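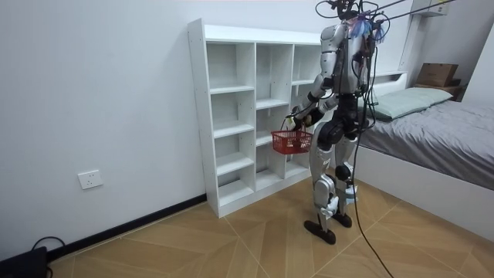

¿Dónde se guardan los objetos que el residente deja en el dormitorio?
En la estantería blanca de casillas abiertas, conforme al artículo 3 del Reglamento de Habitaciones, hasta que se firme el acta de entrega.

Así comenzaba el expediente 181 de la Residencia Notelura, abierto el 28 de febrero de 2020 por la Oficina de Enseres. La habitación era de las pequeñas del ala norte. El residente saliente había presentado la solicitud de baja en plazo, había devuelto las llaves y había abonado la tasa de limpieza. Quedaba pendiente una cesta roja de plástico, rectangular, con los costados calados, que no figuraba en el inventario de entrada ni en el de salida.

La Oficina requirió al residente para que declarase si la cesta era suya. El residente contestó por escrito que la había encontrado en la estantería el día de su llegada, en mayo, y que la había tomado por mobiliario de la casa. Añadió que durante su estancia había guardado en ella las cartas recibidas, que ya obraban en su poder, y que no deseaba nada más.

Se dio traslado de la respuesta al proveedor del mobiliario, la firma Pradham. Esta certificó haber suministrado 68 estanterías del mismo modelo, todas sin cestas. Consultada también la empresa Grilteo, encargada de los textiles, manifestó que su contrato se limitaba a mantas, colchas y cortinas, y rogó que no se le dirigieran nuevas comunicaciones sobre el particular.

A la vista de lo anterior, la Oficina acordó examinar los registros antiguos. En el libro de la época en que el edificio pertenecía a la Fundación Quinlan apareció un asiento breve, escrito a lápiz: «Cesta roja. Se queda en el cuarto. Que la use quien venga». El asiento carecía de firma y de sello. El reglamento vigente no contemplaba esa clase de disposiciones, y el reglamento anterior tampoco.

El informe jurídico ocupó cuatro páginas. Sostenía que un objeto sin propietario conocido debía pasar al almacén general por un plazo de 500 días y, vencido este, ser dado de baja. Sostenía asimismo, en nota al pie, que el uso continuado por residentes sucesivos podía equipararse a una costumbre, y que la costumbre, en defecto de norma expresa, merecía consideración. La nota al pie era más larga que el párrafo al que acompañaba.

La Oficina resolvió conforme a la nota. Se dispuso que la cesta permaneciera en la habitación, en una de las casillas inferiores de la estantería, y que se incluyera en el inventario con la descripción siguiente: «Cesta roja, una. Uso libre». Se ordenó comunicar la resolución al residente saliente, aunque ya no fuera parte interesada.

La notificación fue devuelta por cambio de domicilio y se unió al expediente. Antes de proceder al archivo, el funcionario de turno subió a la habitación para verificar el cumplimiento de lo acordado. Encontró la cesta en su casilla. En el fondo había un sobre cerrado, sin remitente, dirigido a quien viniera.

No lo abrió. Hizo constar su existencia en el acta, cerró la puerta y dejó la llave en el casillero de la entrada, a nombre del próximo residente.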